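Journal > Household > Bedding

Posts Archive Recipes About

My grandmother owned a blanket for guests and a blanket for family, and you could tell where you stood by which one landed on your knees. I own one good blanket. It's fluffy, white under all the mauve and dusty-pink flowers, and it weighs as much as a labrador. Everybody gets it, whether they've earned it or not.

October is when the folding question comes up. Hanne Þrastardóttir maintains that a fluffy blanket should be rolled, because creases crush the pile. She once sent me 879 words on this from Punlow, with subheadings.
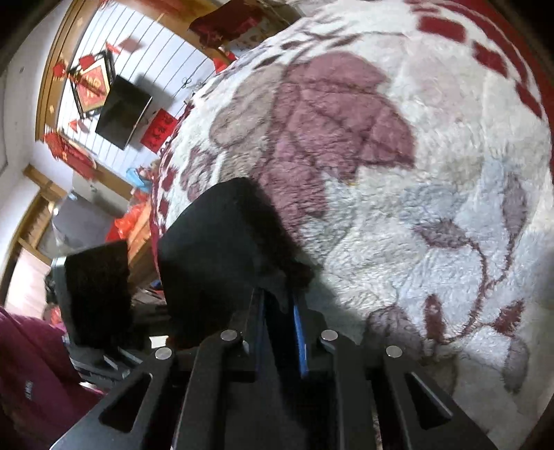

I fold in thirds, then in half, then kneel on it. It springs back to its original size by dinner time — larger, if the cupboard door is shut. Last year I tried one of those vacuum bags from the discount place in Honport ($5, and worth most of it). It held for 20 minutes, then sighed.

Tadhg Ó Súilleabháin suggests leaving it out all year and calling it decor. The colour goes with nothing else I own, but then neither does the couch. I've given it the armchair until spring.

Contact | Copyright Tistamlow Journal | Back to top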